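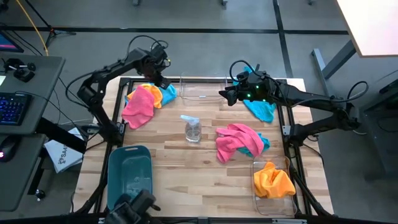 Cloth table, mid-session. Spray bottle in the middle, pink and blue next to it.

Back on cloths all day. February and the heating in the Tastmont building still has two settings, off and bakery. Writing this fast before I fall asleep on it.

Started at 8:40, should have been 8. Left leader arm wouldn't zero, kept reading the wrist a few degrees off, so the follower sat there with its hand twisted like it was checking a watch. Power cycled twice. Third time fine. Didn't change anything, wrote that in the log, moved on.

Task is the same as last week: cloths out of the pile, into the tubs by color, don't knock the spray bottle. Sounds like nothing. By hand I could do it in the time it takes to type this line. Through the arms it's slow, slow, slow, and you can't feel the cloth, so you squeeze too hard or you squeeze air. Pink is the worst one today. Lies flat along the front and the fingers just slide over it. Got it in the end by pushing down first and then dragging a little toward me until it bunched, then close. Did that maybe one time in three without thinking and then realized I should do it EVERY time or the model gets two lessons for one cloth.

That's the thing Cuypers wants, the whole "be boring" email. Same approach, same order, same pause before lifting. I am trying to be boring. My hands get bored before I do and start doing little shortcuts.

Count at lunch was 1,806 good episodes for the whole cloth set. Finished tonight on 2,116 including everybody's, so the other station must have been flying. We threw out 99 from the old batch — the ones where the operator's hand came in to fix a cloth. Two or three of those were mine I think. Embarassing but ok.

Afternoon better. Moved the bottle between takes like the sheet says, center, then a bit left, then back. The clear containers are a pain, I lose the near wall against the wood and clip it coming down. Clipped one hard around 2:30 and it spun off sideways and I just sat there with both arms in the air. Reset. Next. Asked if we can put a strip of tape on the rim and the answer was no, the policy has to cope with clear ones. Fine. The teal tub I could hit with my eyes shut.

Tried passing a cloth from right hand to left midair, since blue keeps ending up on the far right and the left arm has to do the drop. Worked four times running, then I let go with the right before the left had closed. Floor. Did it again two takes later, same mistake. Need to say it in my head, close THEN open. Put both bad ones in the failure folder, Riser takes those seperately.

First rollout of the new checkpoint at 5. Trained on the first 296 only, so nobody expected much. It went to the pile, hovered, hovered, went down, came up with the orange one, and stopped. Just held it. But the little dip before the grab, the push down and drag — that's me. That is exactly my wrist. Very odd to watch.

Shoulders hurt. Chair is too low for the leader arms, raise it tomorrow, and ask Coden about the left wrist before it eats another morning. Bring the thin sweater.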